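Clisitz repair shop starts taking back flattened boxes

Sep 3, 2024

The Tanov repair and reuse shop in Clisitz has begun collecting used cardboard boxes from households and small traders, and will give them out again to people who are moving house or posting parcels.

The scheme opened this week at the shop's side entrance on Bomov Street. Anyone can leave boxes there during opening hours, and there is no charge for dropping them off. Boxes that are still sound go on the shelves to be used again. The rest are baled and sent for pulping.

Tanov ran a smaller trial over the summer with traders at the Phùng market hall, where most of the stalls get their stock in cardboard. In 19 weeks the trial took in more than the shop had space for, and for part of that time boxes were being stored in the corridor. A back room has now been cleared and fitted with racks to hold them.

People collecting boxes can take up to 20 at a time without booking. Larger amounts need to be ordered at the counter, which the shop says is mainly to stop the racks being emptied in one visit. Tape is sold separately, and so is packing paper.

The market hall will keep its own cage for traders. It is emptied on weekday mornings, and stallholders have been asked not to leave boxes beside it once it is full – the aisle is a fire route and has to stay clear.

What can be brought in

Plain brown cardboard is what the shop wants most. Printed boxes are taken as well, as long as the print is on the outside only. Boxes should be dry and empty, and loose tape should be pulled off. Labels with a name and address are best removed or blacked out before the box is handed over.

Pizza boxes, drinks cartons and anything with a waxed or plastic coating will be turned away. So will cardboard that has been left out in the rain, even if it has dried since, as it tends to give way at the corners when it is packed again.

Nothing longer than 55 centimetres when folded will fit the new racks. Bigger pieces can still be brought in, but they will go straight to the baler.

Folding them flat

Tanov is asking people to flatten boxes at home. The bottom flaps should be opened first and the box then pressed down along the folds it already has. Forcing a new fold across a panel leaves a weak line, and a box with one of those is unlikely to be lent out for anything heavy. A single flat piece with a crease running across it can still be used as a divider or as padding between plates. 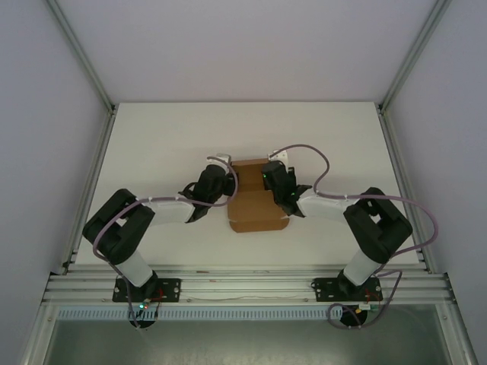

Opening hours and next steps

The side entrance is open from 10 am to 4 pm, Monday to Friday. There is room for one car to stop outside while boxes are unloaded, and a bicycle stand by the door.

The shop will look at the scheme again in October and decide whether to add a second drop-off point on the north side of town. It would also like to start taking paper padding and clean bubble wrap – at present these can be handed in at the counter only, in small amounts.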